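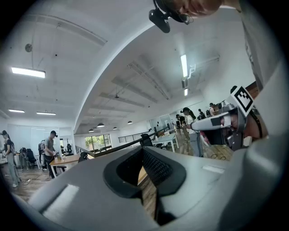
Left gripper drops out of tracking partway through a session, right one is fine

Posted in Hand-held grippers and teleoperation, by furnon_bench

We record tabletop tasks with a pair of hand-held grippers. Each has printed square markers on the body, and the position is worked out from those plus whatever the gripper reports over its cable. It worked well until November. Since then the left one loses its position in the middle of a recording. The jaw reading carries on, so the operator has no idea anything is wrong, and we only find out when we play the session back and see the left hand frozen in the air for 3 seconds or more before it jumps to a new place.

What worries me more is what happened afterwards. One of those sessions got through our checks and was replayed on the arm at half speed. When it reached the jump, the arm tried to cover the whole distance in one move and hit the edge of the table. The force limit tripped and it stopped. The table has a dent and one finger pad had to be replaced. No one was inside the taped area, but I'd like to be sure this can't happen again before we go back to replaying anything.

Out of the last 50 sessions, 12 had the fault. All of them on the left gripper.

Already tried:
Swapped the left and right cables at the computer end. Fault stayed on the left.
Reprinted the left markers and stuck them on again.
Restarted the Pliralon recorder between sessions. No difference.
Updated the recorder to the current version. No difference.
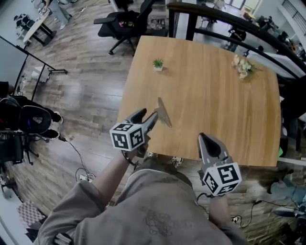
Both grippers in use at the table.

Is this likely to be the markers, the cable or the software? And what do other people do to catch a jump before it gets to the arm?

plernstead_tech
Accepted reply, 8 votes

You have two separate problems and I would deal with the second one first.

A recording with a jump in it should never be able to move an arm. Whatever causes the jump today, something else will cause one next year. Put a check on the file before replay that compares each position with the one before it and rejects the session if the step is bigger than a hand could manage in that time. Ours also rejects any session where the position stays exactly the same for more than a few samples while the jaw reading is changing. A real hand is never perfectly still, so an identical number repeated over and over means the tracker has stopped and the recorder is writing out the last good value. That sounds like what yours is doing.

Then put a speed limit in the arm controller itself, separate from the file check. Half speed on replay only slows down the timing of the recording. It does not limit how fast the arm will go to catch up with a point that is suddenly far away. Many people get caught by this. Don't lean on the force limit either, as it only acts once you have hit something.

For the fault, look at the gripper end of the cable. You swapped the cables at the computer end, but if each cable stayed plugged into its own gripper then you only tested the ports. Swap the two cables completely, both ends. If the fault moves to the right gripper, it is the cable. If it stays on the left, open the housing and look at the connector on the board. Disconnect it from power first.

We had the same symptom at our place. The cable was being pulled each time the operator reached across their body, and the plug had worked loose in its socket. We now leave a loop of slack at the wrist, held with a hook and loop tie, and run the rest down and away behind the operator. It also keeps the cable from going underfoot, which is worth doing for its own sake.

Jemal_user
1 vote

Could be lighting. Shiny marker paper reflects the ceiling lights and the tracker can't read the squares. Try matt paper.

slow_replay
3 votes

Agree with the first reply about the file check. I'd add that you should go back through everything you recorded since the fault began, including the sessions nobody noticed anything wrong with. A short freeze is easy to miss on playback. When we did this we found bad sessions that had already gone into a training set, and they had to come out again.

On matt paper, it is cheap so you may as well, but I doubt it. Both grippers are under the same lights and only one is failing. Check how the left hand is being held, though. If your operator turns that wrist inwards, the marker faces may be hidden from the camera for a moment. Film a session from the side and compare the times.

Also make the recorder beep when it loses a gripper. The operator can then stop and start again, and you don't lose the rest of the session.

furnon_bench

Swapped the cables at both ends as suggested. The fault moved to the right gripper on the second session, so it is the cable. A new one is on order. The file check is written and it flags all 12 of the bad sessions, plus 3 I had marked as good. Replay stays switched off here until the speed limit is in the controller and has been tested with nothing on the table.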